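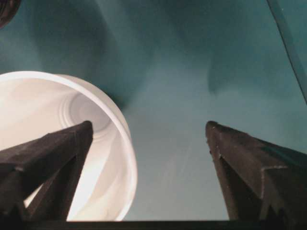
*Teal surface, close view.*

Ritley Community Press seeks participants for a paid readability study of household water bills. Sessions run in August at the Magaña Street office. Each lasts 80 minutes and pays a flat honorarium.

Eligibility:

- aged 18 or over
- receives a metered bill in own name
- has not worked for a utility
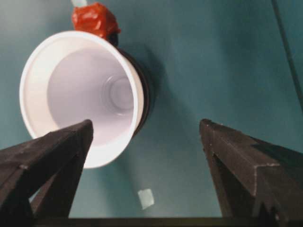 **Do I need to bring my own bill?**
Specimen bills are supplied at the session.

Participants read two layouts — current and revised — and mark any term they find unclear. Answers are coded by number and stored without names. 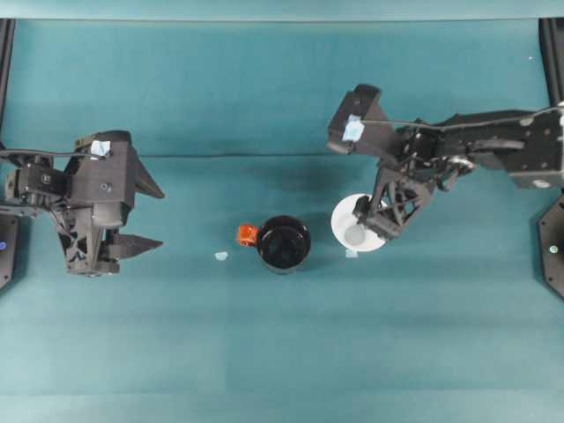 Ritley Notices, Issue 11, p. 6

Apply in writing to Vasylyna Zhuravel, study coordinator, at the front counter before 4 pm. Include your postcode and preferred session time. Late applications go on the reserve list.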